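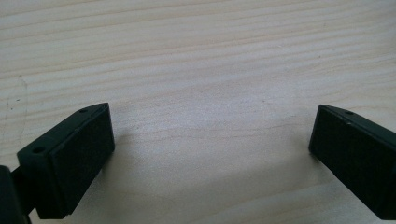 Tapsell is a list of gifts, what was in them, who they were for, and whether the person on the receiving end kept them. It started as a spreadsheet belonging to Delwyn Wihongi, who packed hampers for a shop in Drosside and wanted to know why the fig jam kept coming back. Every basket was packed on a pale wooden surface with long wavy grain, a lot like the one at the top of this page, and a good many of the early notes were written with the paper flat on the grain, so if the handwriting in the scans wobbles, blame the pine or whatever it is. The spreadsheet grew. Davoud Ghorbani turned it into proper files and has been apologizing for the column names ever since.

What you get

Four files, all comma separated, all UTF-8.

baskets.csv has one row per basket: an ID, the occasion, the price band, the month it went out, and the size of the container.
items.csv has one row per thing in a basket. Join it on basket_id. A jar of honey and its little wooden dipper are two items, and yes, we argued over this.
notes.csv has the gift message, with names and addresses taken out.
outcomes.csv has what the recipient told us, if they told us anything.

There are 1000 baskets in the current release. The number is suspiciously round because Davoud stopped when he got there.

Occasions

The occasion column takes one of these values: birthday, new_baby, wedding, get_well, sympathy, thank_you, corporate, sorry. The last one was added late. Before that, apology baskets were filed under thank_you, and the notes made very strange reading. If you are using notes.csv for anything to do with tone, check that occasion_v2 is the column you loaded. The old occasion column is still there for people whose scripts depend on it, and we know who you are.

Corporate baskets come mostly from one client in Monalcombe, who ordered the same thing every February – shortbread, a candle, a mug with the logo on it. They are real baskets and they belong in the data, but they will flatten anything you plot. Most people drop them.

How outcomes were collected

A card went into each basket asking the recipient to say what they kept, what they gave away and what they threw out. Cards could be mailed back or handed in at the shop. People who mail back a card about a gift basket are a particular kind of person. They have opinions on crackers. Please do not treat outcomes.csv as the voice of the public.

The kept field is yes, no, passed_on or blank. Blank means we don't know. It does not mean no, and a paper-length email from one early user was built on thinking it did.

Known problems

Prices before the second release were typed in by hand and some have lost their decimal point. If you find a teddy bear that cost as much as a used car, that is why. We fixed the ones we spotted.

The container_size column mixes inches and "medium." We have tried to work out what medium meant and Delwyn says it meant medium.

Item names are whatever was on the packing slip. You will find bath salts, bathsalts, salts (bath) and, once, bat salts. A cleanup table lives in extras/synonyms.csv and covers the common ones.

One basket is dated 1983. It was not packed in 1983. It is left in as a test of whether you look at your data before you use it.

Loading it

If you use Prekix, point it at the folder and it will pick up the joins from schema.txt. For anything else, load the files one at a time and treat every ID as text. Some start with a zero and your spreadsheet program will helpfully eat it.

Please don't

Try to work out who sent what. Names are gone, but a sympathy note can be very specific, and we took out 60 of them where the details gave too much away. If you come across one we missed, open an issue with the basket ID only, and leave the text out of it.

Use the data to sell people more crackers.

Changes in this release

Added occasion_v2. Split "wine and cheese" into wine, and cheese. Removed duplicate rows caused by Davoud pressing the button twice. Fig jam now has its own category, at Delwyn's request. She would still like to hear from anyone who has kept a jar.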